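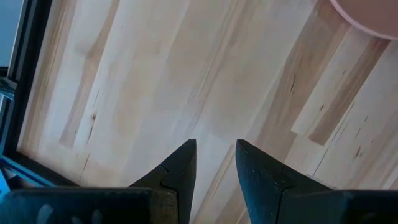
Hello, I'm Roxana Chiriac and I run Wanley, a little supper club and cookery school in Rarkport. I started it one June with 11 pupils, a borrowed oven and far too much confidence! We teach plain home cooking (soups, pies, a decent loaf) to people who think they can't do it. I've always liked pale wood to work on, it makes a room feel like somebody's kitchen, and I can spot spilt turmeric from the doorway.

We moved to Tavares Street when the old place got too small, and we've now had almost 700 people through our beginners' course. Classes are small and noisy, and everyone sits down to eat together afterwards. 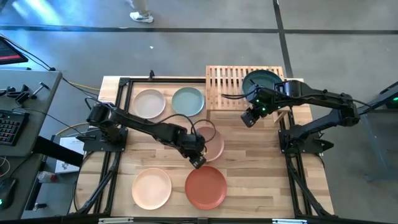

Plates in our colours, with one up in the rack

Fancy joining us? Ring the bell at 109 and ask for me.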